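Objet : Re: [liste-adhérents] Origine de la marque Indum et numérotation des châssis
De : Secrétariat du registre Indum

Mesdames, Messieurs,

Le secrétariat a bien reçu le message reproduit ci-dessous et y répond sur la liste, la question intéressant l'ensemble des propriétaires.

> Le registre en ligne indique que la marque Indum est née à Flistodcombe.
> Or la plaque de ma berline porte la mention « Ondley ». Faut-il en
> conclure que la caisse a été remplacée ? Par ailleurs, mon numéro de
> châssis commence par 21, préfixe absent du tableau publié en avril.
> Je souhaiterais une réponse avant de déposer ma demande de certificat.

Les deux mentions sont exactes. L'atelier Hnatiuk, dont la marque est issue, a d'abord exercé à Flistodcombe une activité de carrosserie et de réparation. Les premières voitures vendues sous le nom d'Indum y ont été assemblées, en très petite série, avant le transfert de la production à Ondley. La plaque mentionne le lieu d'assemblage final ; elle ne permet pas, à elle seule, de conclure à un changement de caisse. 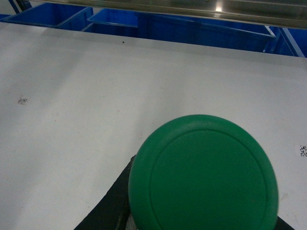
Le préfixe 21 correspond aux berlines de la deuxième série d'Ondley, construites jusqu'à 1000 exemplaires d'après le livre d'atelier. Son absence du tableau résulte d'une omission, qui sera corrigée à la prochaine mise à jour. Les voitures concernées se reconnaissent à leur calandre à 14 lames et à leur tableau de bord peint. La teinte d'origine la plus fréquente était un vert émeraude mat, proche de celui du disque photographié plus haut, panneau central et rebord compris ; le registre l'inscrit sous la seule désignation « vert Ondley ». Les autres nuances de vert sont classées comme teintes hors catalogue, sauf production de la facture de livraison.

Pour toute demande de certificat, nous vous prions de joindre une copie lisible de la plaque, un relevé du numéro frappé sur le longeron droit et, le cas échéant, les factures de restauration. Le délai d'instruction est de 90 jours à compter de la réception du dossier complet. Les demandes déjà déposées avec un préfixe 21 n'ont pas à être renouvelées et conservent leur rang.

Les propriétaires de voitures assemblées à Flistodcombe sont en outre invités à signaler au secrétariat toute plaque portant la seule mention « Hnatiuk ». Le livre d'atelier présente une lacune pour cette période et les relevés transmis seront versés au dossier de la marque.

Veuillez agréer, Mesdames, Messieurs, l'expression de nos salutations distinguées.

Le secrétariat du registre Indum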